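Print this thread | E-mail this thread

Posted April 26, 2022 by the Nanwood suture bench account

1/ We have been practising interrupted stitches on synthetic pads at the Nanwood bench since August. A few people asked how we set the pads up, so I'm putting it in one thread.

2/ The pads come from Setberg in packs of 19. We cut one short line near the top and one longer line across the middle. The short one gets closed first.

12 shares, 4 comments

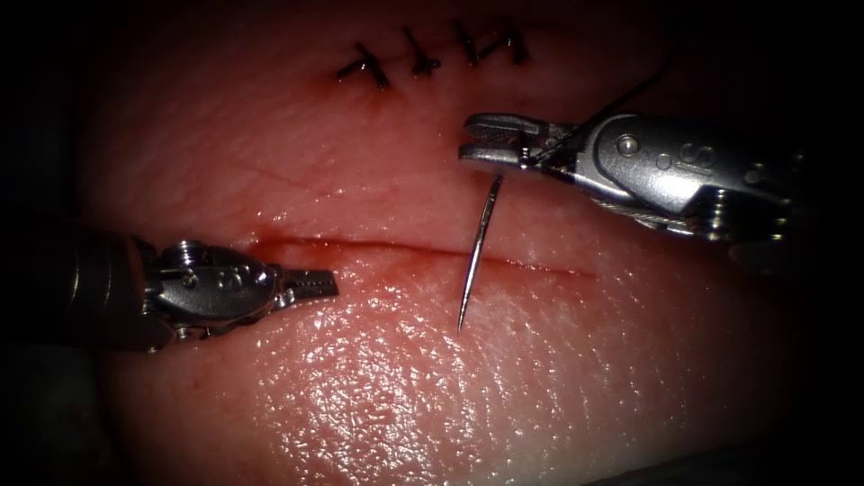
3/ Spacing is what most people get wrong at the start. They put the first two stitches close together and then have to stretch the rest. Four across the short cut is what we ask for, as on the pad here, with the middle cut left open for the next exercise. Tails are trimmed short, but long enough to get hold of if a stitch has to come out.

4/ We tried a dab of red colouring along the cuts. You can find the edges more easily with it. Too much and it spreads over the pad, and then you spend your time wiping.

5/ Curved needles only. Follow the curve on the way through. If you push straight, the hole tears and the pad is no good for a second go. Regrip as often as you need to.

9 shares, 2 comments
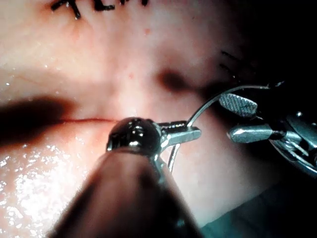 6/ Same with the thread. Pull it through slowly and stop while there is still enough left to tie with. The Zimau thread we bought last year was cheap and frayed at the knot, so we went back to the Jääskeläinen reels. Each reel is 100 metres and lasts us well.

7/ Keep the surface damp. A dry pad drags on the thread and the stitch sits badly. A spray bottle is fine.

8/ We log every stitch in a notebook. The total stood at 1,639 when I last added it up. The first 800 were mostly poor. After that the spacing evened out and the knots stopped slipping. 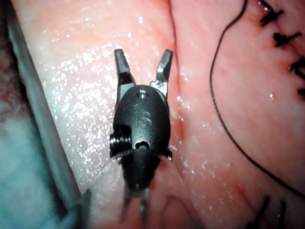

Page 3

9/ Before you start a new stitch, open the jaws and look at where the last one went in. Then choose your entry point. It takes a few seconds and saves unpicking later.

10/ Used pads can be turned over and cut again on the back if they haven't split. Ours usually manage both sides. I'll post the notebook layout next, as two people have asked for it.

21 shares, 7 comments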